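Home | Diary | Garden | Letters | About me

The first proper soup of the year

January 7, 2024

I have decided that I am going to write in here more often this year, even on the days when all I have done is potter about.
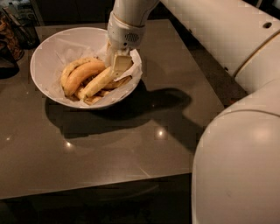 It rained all morning in Mistport, so I put off the walk and made soup, the leek one from Malou's old notebook, and of course I made far too much of it (I always forget that her recipes were meant for the whole of the boat club!). Yen-ting came by at lunch with her wet umbrella and stayed for 2 bowls and a very long story about the number 13 bus, which goes by way of Plandholm now and adds a good half hour to her journey.

Afterwards I wrote to Adelmo, who turned 87 last week and still wants real letters, in ink, with all the news of the street. I told him about the new paint on the chapel door and how I'm hoping to get over to see him in September, if my knee behaves. It came to four pages, and I still forgot to ask after his sister.

Early bed tonight, I think, with the radio on low.

Filed under: Home days, Soup, Friends

Recent entries
Taking the tree down
Lionel's borrowed ladder
A windy walk to the harbour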